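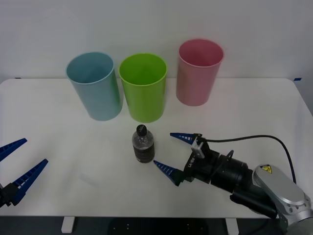

Blue ribbed fingers open beside the bottle on the Gellstead test table.

Print | E-mail

Mudassar Gondal had already made the tea when I got to Gellstead, and he was straight into fingers before I'd found my pen. He's been comparing two sets for the arms, the Breretti and the Lambrakis, and he has opinions!

"Cups are easy," he told me. "Anything will pick up a cup. A small clear bottle is where I start swearing."

Each set gets 30 tries per object (he writes them all down by hand, bless him). The Lambrakis dropped the bottle 3 times, the Breretti 19. I asked if that settled it.

"Not for me. The Breretti is much kinder to thin plastic, and I can swap a finger in 2 minutes. With the other one I'm hunting for a tiny screw on the floor."

He wants to try the Rumow controller next, probably in November, if the cables ever arrive.

Print | E-mail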